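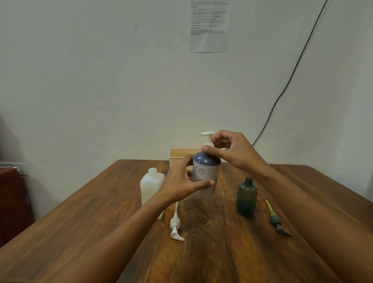 Station 3, pump bottle task, both hands on the navy bottle.

STATION AND METHOD INSPECTION CHECKLIST
Project: Starnura (two-handed manipulation from head-camera demonstrations)
Site: Clarnerholm, upstairs lab
Station: 3
Checked against: Tesport station rules, second issue
Period: October
Marks used: OK / FIX / OPEN / N/A

Scope. The form covers the physical station and, in part B, whether the station as set up can support what the draft report claims. Part B was added after the last round. I have been told it is outside the inspector's job. I have filled it in anyway.

PART A -- STATION

A1. Table stable, top clear of splinters and raised grain
OK. Wooden top, varnish sound where hands and forearms rest. Knots and grain lines are strong. See B4.

A2. Only the task objects within reach
OK. Three bottles, two loose pumps, basket at the back. The basket is not mentioned in the task text as an object to be used. Either write it in or take it away.

A3. Containers empty or holding plain water only
OPEN. The log says "rinsed". It does not say by whom, or whether the pumps were rinsed as well. A pump holds a fair amount in the stem long after the bottle is clean. No eye protection is asked for at this station, so I want the pumps flushed and a line in the log to say it was done.

A4. Containers labelled
FIX. The navy one has a printed flower pattern and the other two are plain see-through plastic. None is to be refilled with anything until it carries a station label on the base.

A5. Cables secured away from hands and feet
FIX. Thin black cable hangs down the wall on the right and goes behind the rear corner of the table. It is loose along its length. A right arm working high over the table is not far from it in practice. Clip to wall. This was also marked FIX last time.

A6. Task sheet posted and current
FIX. Sheet is taped to the wall at the back, with headings for the goal and the starting state. The print is small. Two people I asked had learned the task by watching somebody else do it. Reprint larger, with an issue number at the foot.

A7. Floor and sides clear
OK at time of visit. Furniture to the left of the table is close but does not stop anyone stepping back.

A8. Breaks and hand strain
OPEN. Twisting a pump collar is a small job done once and a sore thumb done all afternoon. The session plan gives 58 runs with 2 breaks. Ask the demonstrators how their hands feel at the end and write down the answer. The present form has a tick box, and every box is ticked.

A9. Stop procedure for robot replay
N/A while people are demonstrating. Must be inspected separately before any replay on the arms. Do not carry this N/A over to the next form.

PART B -- DOES THE STATION SUPPORT THE CLAIM

The draft says the Zacharias method "learns to match pumps to bottles and fit them" from human recordings. That is three separate skills: choosing, lining up and turning. I looked for each.

B1. Starting state is the same each time, or varied on purpose
OPEN. The sheet describes the starting state in words. There are no marks on the table and no reference picture in the folder. If the pumps are put down wherever the last person's hand happened to be, that is variation, but no one chose it and it can't be reported as a test condition.

B2. Choosing the right pump is a real choice
FIX. One loose pump is white and stands to go with the white bottle. The other has a dark grey head and a dark grey-green bottle next to it. A system that matches light to light and dark to dark would score full marks and know nothing at all about threads. Swap the colours, or add a pump that matches by colour and does not fit. Until then I would take the word "match" out of the title.

B3. Lining up and turning can be seen by the camera
OPEN. With the left hand round the body and the right hand pinching the pump head from above, the thread is largely hidden by the grip. A still of the hold on the navy bottle could be read as twisting or as lifting. I could not tell which, and I'd like to know how the labelling tool decides. The team's answer is that it uses neighbouring frames. Fine -- show me the error rate on turn against lift, by hand check, and I will close the item.

B4. Tracking holds up on this surface
OPEN. Milky and see-through plastic on streaky, shiny wood is a hard case for most trackers, as the team knows. The draft gives a single score for all objects. Split it by bottle. My guess is that the navy one is carrying the average.

B5. Success is judged by something other than looking
FIX. A run counts as a success if the pump "looks seated". A cross-threaded pump also looks seated. Lift test or pump test, every run, result written down.

B6. Failed runs kept
OPEN. Told yes. Folder shows none for this station. Either these are the most careful hands in Clarnerholm or the failures are being done again and saved over.

B7. Comparison method given the same chance
FIX. The baseline was trained on an earlier layout. Re-run it on this one before printing the two numbers side by side.

RESULT
Station may continue recording once A3 and A5 are closed. No replay on the arms until A9 has its own form.

Part B does not stop recording. It does mean the figure for Station 3 should not go into the Starnura report in its present form. I'm not saying the method fails. I have seen nothing here that would let me tell.

Actions
A3 flush pumps, enter in log -- before next session
A4 base labels -- before next session
A5 clip cable -- before next session, and send me a photo when done
A6 reprint sheet -- with next issue
B2 non-matching pump -- team to propose
B5 lift or pump test -- start with next session, no need to redo old runs but mark them "unchecked"
B7 baseline -- before report

Return the form to the Tesport tray, not by email. The last one was lost that way.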